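벽 색이 코너에서 다르게 보이는 문제 (세이지 그린, 무광)
게시판: 도장/마감 > 내부 벽체

회색연필
작성일 2018년 8월 19일 일요일
조회 4000

북향 작업실 벽을 Fuvcombe 무광 세이지 계열로 2회 도장했습니다. 바탕은 석고보드에 올퍼티, 프라이머 1회입니다. 같은 통에서 덜어 썼고 희석도 같은 비율로 했습니다.

건조 후 정면 벽은 회색기가 도는 녹색인데 코너를 돌아간 면은 노란기가 납니다. 조명은 4000K 직관등입니다. 도료 문제인지 조명 문제인지 의견 부탁드립니다. 재도장 여부를 결정해야 합니다.

몰탈반죽
도료 문제로 보지 않습니다. 저채도 녹색은 입사광 색온도에 민감합니다. 코너를 돌면 등기구와의 각도가 달라지고, 바닥재나 맞은편 가구의 반사광이 섞입니다. 바닥이 원목 계열이면 노란 쪽으로 밀리는 것이 정상입니다.

소광제40
윗분 의견에 절반만 동의합니다. 무광은 소광제 침전 때문에 통 위쪽과 아래쪽의 색이 다르게 나옵니다. 사용 전에 바닥까지 긁어서 교반했는지부터 확인해야 합니다. Zastport 제품으로 같은 증상을 겪었고, 그때는 교반 불량이었습니다.

회색연필
교반은 전동 믹서로 2분 했습니다. 바닥재는 밝은 오크색 강마루입니다.

몰탈반죽
교반 불량이면 면 단위로 갈리지 않고 롤러 자국이나 얼룩으로 나타납니다. 경계가 코너 선과 일치한다면 빛 쪽을 먼저 의심하는 것이 순서입니다. 흰 걸레받이 위로 채도 낮은 녹색 벽이고, 세로 경계 오른쪽이 더 노랗습니다.

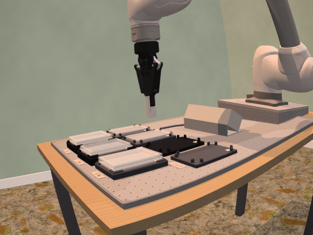 자료 출처: Moura 실내 렌더링 모음

소광제40
렌더링은 근거가 되지 않습니다. 재질 값을 면마다 따로 줬을 수도 있고, 광원 설정도 알 수 없습니다. 실제 도막과 비교하려면 같은 조건의 시편이 필요합니다.

몰탈반죽
증거로 드린 말은 아닙니다. 질문하신 분의 증상이 이 방향인지 확인하려는 것입니다.

회색연필
방향은 같습니다. 제 쪽이 차이가 조금 더 큽니다.

퍼티왕복
시편으로 확인하면 됩니다. A4 켄트지에 남은 도료를 2회 도장하고 완전 건조 후 두 면에 번갈아 대 보십시오. 시편 색이 위치에 따라 벽과 같이 변하면 조명이고, 한쪽 면에서만 벽과 어긋나면 도막입니다. 등을 끄고 주간광에서 한 번, 등만 켜고 한 번 해야 합니다.

소광제40
켄트지는 흡수율이 달라서 광택이 다르게 나옵니다. 석고보드 자투리에 프라이머까지 같이 올리는 것이 맞습니다.

퍼티왕복
색만 비교한다면 종이로 충분하다고 봅니다. 자투리가 있으면 그쪽이 낫습니다.

모서리비드
등기구 연색성도 확인하십시오. 색온도 표기가 같아도 연색지수가 낮은 제품은 녹색이 탁하게 나옵니다. 저는 Murklow 직관등 32개를 교체한 현장에서 벽 색 민원이 없어졌습니다. 도장은 건드리지 않았습니다.

회색연필
석고보드 자투리로 시편을 만들었습니다. 등을 끄고 오전에 대 보니 양쪽 면 모두 시편과 벽이 구분되지 않습니다. 등을 켜면 코너 안쪽에서 시편도 같이 노래집니다. 재도장은 보류하고 등기구부터 바꿔 보겠습니다.

소광제40
그 결과면 도막은 정상입니다. 다만 남은 도료는 밀봉해서 보관하십시오. 무광은 12월쯤 손때 보수할 일이 생기고, 로트가 바뀌면 부분 보수 자국이 남습니다.

몰탈반죽
등 교체 전에 마루 위에 회색 천을 깔고 한 번 더 보십시오. 노란기가 줄면 바닥 반사 비중이 큰 것이라 등을 바꿔도 일부는 남습니다.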